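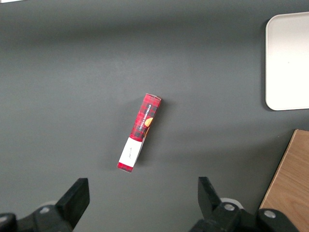 Greifübung mit einer Gebäckschachtel, Blick vom Handgelenk des Roboterarms auf den Arbeitstisch

Studierende für das Projektseminar »Greifen und Ablegen« gesucht

Das Robotiklabor der Hochschule Larnwood vergibt für das kommende Semester 17 Plätze im studentischen Projekt »Greifen und Ablegen«. Die Ausschreibung richtet sich an Studierende aller technischen Studiengänge ab dem dritten Fachsemester. Bewerbungen aus der Gestaltung und der Psychologie sind ausdrücklich erwünscht.

Gegenstand des Projekts

Die Teilnehmenden arbeiten in Kleingruppen an einem Roboterarm mit Zweifingergreifer. Bearbeitet werden Aufgaben mit handelsüblichen Verpackungen, die vom Tisch aufgenommen und an einem vorgegebenen Ort abgelegt werden sollen. Jede Gruppe steuert den Arm zunächst von Hand, zeichnet die Durchgänge auf und wertet sie anschließend aus. In der zweiten Semesterhälfte wird auf Grundlage dieser Aufzeichnungen eine eigene Steuerung entwickelt und den übrigen Gruppen vorgestellt.

Die fachliche Leitung liegt bei Dr. Ilaria Piras. Die Betreuung im Labor übernimmt Dagim Kahsay.

Umfang und Leistungen

Der Arbeitsaufwand beträgt fünf Stunden pro Woche, davon zwei Stunden Anwesenheit im Labor. Für den erfolgreichen Abschluss werden 5 Leistungspunkte vergeben. Voraussetzung sind die regelmäßige Teilnahme, ein vollständig geführtes Versuchsprotokoll und die Abschlusspräsentation. Jede Gruppe verfügt über ein Materialbudget von 400 Euro, das nach Rücksprache mit der Laborbetreuung verwendet werden kann.

Anforderungen

Grundkenntnisse in Python werden vorausgesetzt. Erfahrung mit Robotern ist nicht erforderlich, eine Einführung in Bedienung und Kalibrierung findet in den ersten beiden Laborterminen statt. Vor der ersten eigenständigen Nutzung ist die Sicherheitsunterweisung des Labors zu absolvieren. Projektsprache ist Deutsch, Protokolle können auch auf Englisch eingereicht werden.

Bewerbung

Einzureichen sind ein Motivationsschreiben von höchstens einer Seite und eine aktuelle Leistungsübersicht. Bereits bestehende Zweiergruppen können sich gemeinsam bewerben und geben dies im Anschreiben an. Die Unterlagen sind bis zum 24. Mai 2023 im Sekretariat des Robotiklabors, z. Hd. Tiziana Marino, abzugeben oder über das Bewerbungsportal der Hochschule hochzuladen. Unvollständige oder verspätet eingegangene Bewerbungen können nicht berücksichtigt werden.

Schwerbehinderte Bewerberinnen und Bewerber werden bei gleicher Eignung bevorzugt berücksichtigt. Die Laborräume sind stufenlos zugänglich.

Fachliche Rückfragen beantwortet Dagim Kahsay während der Sprechzeiten des Labors.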